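Washing the stuffed animals

My daughter sleeps with more stuffed animals than I can fit in one load, so I wash them in turns. March is when I get around to it, after the last of the winter colds.

Before anything goes in, I check the seams and close any hole with a few stitches. Korer, the oldest of the bunch, has been sewn up twice and has thread in two colors to show for it.
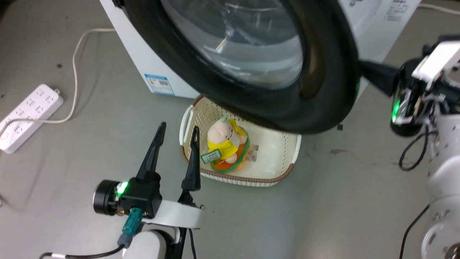 Anything with clothes gets looked at separately. If the outfit comes off, it goes in a mesh bag. If it's sewn on, the whole toy goes in the bag and I tie the end shut. Hashini Seneviratne, who lives downstairs, uses an old pillowcase with a knot in it and has had no trouble.

I run cold water, the gentle cycle and half the usual detergent. The first year I used a full dose and Korer came out stiff — I had to rinse him again.

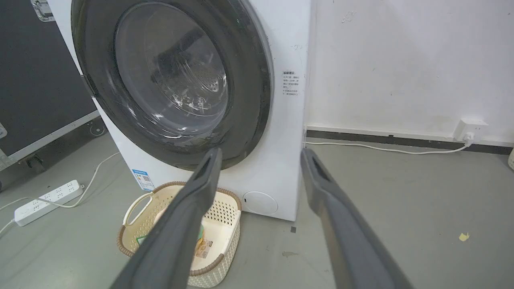
Drying takes longer than washing. I press the water out in a towel and leave them on the rack overnight, then turn them at 9 in the morning. As for carrying things back and forth, a plastic basket with holes in the sides and a handle at the end does fine, and I can wipe it out afterward. Big ones need a second night. Birley, the bear, is next, and he will need the machine to himself.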